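Search files and folders Search Clear

Relar Garment Lettering Notes, version 2

README

Relar is a table of printed and plain upper-body clothing and headwear as worn during indoor handling work at the Rendindale and Kerslake sites. One record covers one garment on one wearer on one occasion. The table holds 623 records. Of these, 283 have printed lettering of any kind, including lettering that could not be read.

Contents

garments.csv: main table, one row per record
lettering.csv: transcriptions, one row per block of print, linked by record_id
terms.txt: controlled vocabulary for garment type, color and position
changes.txt: edits made after version 1

The two tables are UTF-8, comma separated, with a header row. Empty cells mean the field does not apply. The value "unk" means the field applies and the coder could not decide.

Fields in garments.csv

There are 8 fields.

record_id: text, unique
site: rendindale or kerslake
garment: tshirt, shirt, sweater, apron, cap, beanie, other
base_color: main fabric color, from terms.txt
color_conf: high or low
lettering: none, full, partial, unreadable
layer: outer, under, unk
notes: free text

Caps and shirts on the same wearer are separate records. Straps and bands worn over or beside a cap are entered in notes and do not get their own row. Small items near the collar or jaw are entered in notes only, with the word "item" and a color.

Color

Very dark fabric was the main source of disagreement in version 1. Navy and black are hard to tell apart under the lighting at both sites, so version 2 adds the term "dark" to base_color. Use it when either reading is reasonable, and set color_conf to low. Do not pick black as a default. White and off-white remain separate terms.

Lettering

Transcribe what is readable, in capitals if printed in capitals, with a question mark after any letter that is a resemblance only. Do not complete words. Do not look up slogans or team names to fill gaps. Where a garment carries more than one block of print, each block gets a row in lettering.csv, ordered from the neck down.

A common partial case is a white T-shirt with large black letters across the upper torso and a smaller block of several short lines further down. If the large letters resemble E, A and T, the first row reads "E? A? T?" and the second reads "unreadable". The garment as a whole is coded partial. A dark cap worn with it goes in as its own record.

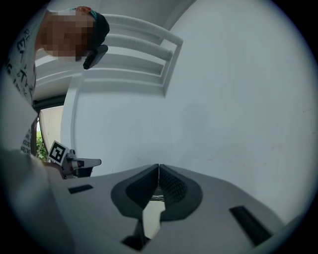 Shanthi Roy objected that coding the whole garment as partial hides the fact that one of its blocks could not be read at all, and asked for a separate value, "mixed". The value was not added. The block rows in lettering.csv already carry the distinction, and a join on record_id recovers it. Her objection is recorded in changes.txt with the query she proposed.

Rotation and folds

Print that runs at an angle is transcribed in reading order, regardless of the wearer's posture. If a fold or an arm covers part of a word, mark the covered part with a single underscore. The underscore does not stand for a number of letters. Print that wraps around to the back of a garment is transcribed up to the side seam.

Coding

First pass by Mahfuz Kumarasinghe, second pass by Birsen Çetinkaya. Each coder worked from the same terms.txt without seeing the other's rows. Disagreements were settled by Satish Menon, and the settled value is the only one kept in garments.csv. The February pass at Kerslake was recoded in full after the color change.

Known problems

- layer is unreliable for aprons. Treat it as unk unless notes says otherwise.
- Inside-out shirts with print showing through are coded partial at Rendindale and unreadable at Kerslake. This will be made consistent.
- Garment size and fabric are not recorded.
- Brand marks smaller than the width of a button were skipped.

Uses

The table is suited to checking clothing descriptions, testing text-transcription rules on worn fabric, and planning color terms for similar tables. It should not be used to identify wearers, and it has no wearer ID. Two records from the same person cannot be linked.

Corrections

Open a ticket in the Flerkgate tracker with the record_id, the field and the proposed value. One record per ticket.

Last edited 6/11/25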